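Miltlow Toy and Household Library: Progress Report to the Whitlock Fund
By Selvaraj Akanda | September
12 shares | 2 comments

Dear friends at Whitlock,

I had meant to send this sooner, but the back-to-school weeks were busy and I kept wanting to finish one more shelf before I sat down to write. So, a bit later than promised, here is how the sorting room is coming along!

Your grant of $300 went mostly on shelving and labels, and I'm pleased to say there is a little left over for a second pair of steps. We now have 4 full bays up along the back wall, and families borrowing on the Ruridia side of town can find the puzzles and the picture books without having to ask. Around 8 households a week are dropping things off, which is more than we planned for (a lovely problem, but still a problem on a rainy afternoon when it all arrives together).

The slower part has been the mixed donations. People are generous and they clear out a whole cupboard at once, so the kitchen things come in with the playthings and everything has to be picked apart, checked and wiped down. We are getting quicker at it, though I'd be fibbing if I said we were caught up.

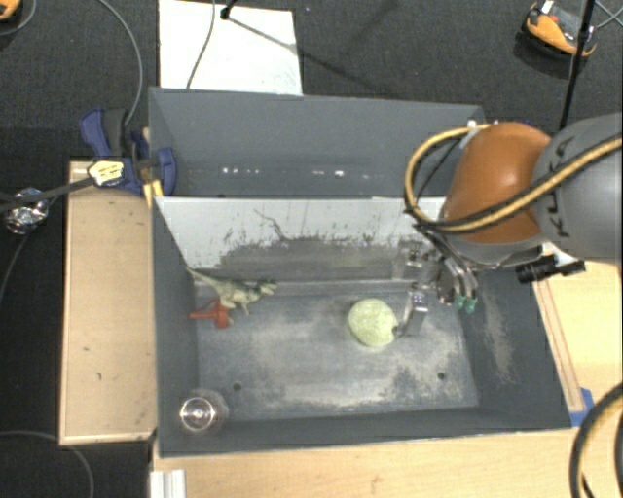 Our divided gray bins have been the backbone of the sorting, and they are old and hard-worn, as you'd expect of bins we got secondhand from Viltavska. My hope for the next stretch is to keep breakables out of them altogether. A clear glass sharing the front half with a toy dinosaur and a speckled yellow-green ball is just the sort of mixture I mean, especially with the rear half standing empty. I'd like to buy 2 padded crates for glassware, and I'll send prices along with the next report.

Do come by if you're passing. The kettle is usually on by ten in the morning.

Recent reports
Shelving plans and a first budget
What we lend and for how long
Spring drop-off: notes and thanks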